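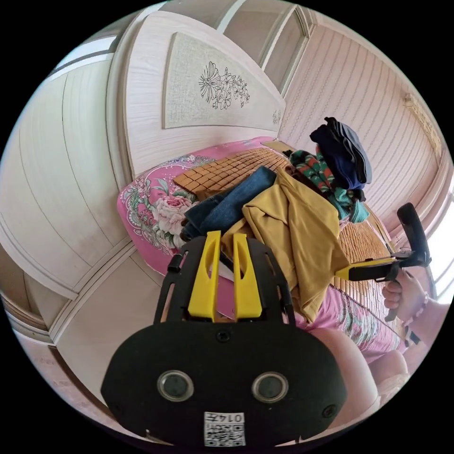
My sister says I should stop calling it a "small collection" now that the fountain pens have their own drawer, and she has a point! She was the one who had to listen to me on the phone for most of an evening while I tried to decide between two nibs that look exactly the same to her.

So, the Bokanach. I've wanted one ever since I read that they grind the nibs a little wetter than everyone else, and last week I finally filled mine (with Droltus green, the dark one, the one that goes nearly black where the strokes cross). Oh, it is lovely. I wrote out a grocery list and then I wrote it out again, slower, and then I copied a whole page of a bread recipe I already know by heart.

The old Stöcker had been my everyday pen for 9 years, and I was a bit worried I'd feel disloyal. I don't. The Stöcker is a workhorse with a stiff, fine line, perfect for checkbooks and crossword puzzles, and it will start after 2 months in a coat pocket. The Bokanach sulks if you leave it uncapped while you answer the door. But for letters? Wow.

Paper matters more than I used to think. Cheap notebooks feather terribly with this ink, little hairs growing off every line, and it comes right through to the back. The Hurnik pads hold up best of the ones in my desk, although the ink takes a good while to dry on them and I've smeared the side of my hand green more than once. I'm left-handed, so that's just life. A sheet of blotting paper under the wrist helps a lot.

If you're filling one for the first time, flush it with plain cool water before the ink goes in. Mine skipped on the upstrokes until I did that, and then it ran smooth as anything.

Next I want to try the brown, and I owe my aunt a letter from way back in the spring, so she's getting four pages whether she likes it or not.

Posted September 6, 2019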